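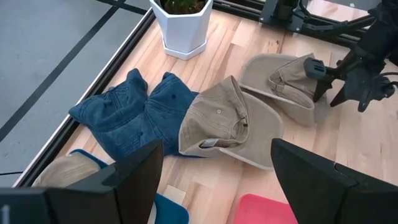
Right, thread on moving house with plants, because I have now done it 2 times in a year and learned things the hard way. Badville to Fundale, one ute, no air con. The small ones are the trouble. A little green thing in a white hexagonal planter with its matching saucer looks great on a timber benchtop and is a menace in a car - six sides, rolls like a wheel if it tips, and the saucer goes off on its own under the seat.

Saucers: take them off first. Wrap in tea towels, stack, put them with the plates. I left mine with the pots last time and swept up three of them in the driveway.

Stop watering a couple of days before. Soggy soil is heavy and it WILL end up in the boot carpet. Ask me how long that takes to vacuum out.

Boxes. Bottle shop boxes with the dividers still in, the 12 bottle ones. Small pots drop straight in. Zeltard Removals quoted me extra for "live goods" so I did the lot myself, 8 trips to the car before brekkie on the Sunday.

Big ones go on their side, old doona cover over the leaves, tied loosely. My neighbour Wilma Peeters swears by pillowcases for the medium ones and she's right, I nicked the idea and her pillowcases.

If you're crossing a state border check the quarantine rules BEFORE you pack. Some stuff just can't go. I gave a lemon tree to the people at the Gallardo St community garden and yes I was sad about it

Other end - don't repot. Don't feed. Dont put them straight in the full arvo sun becuase the new place has a nice window. Shade for a week, then shuffle them over bit by bit.

They'll drop leaves. Mine did both times, the fern looked like a plucked chook. Leave it be and give it a month before you bin anything.

Someone asked re worm farm. Separate thread. Long story. Lid came off.

Filed under: Moving house, Indoor plants, Renting
3,069 views
Contact | © Fundale Garden Threads | Back to top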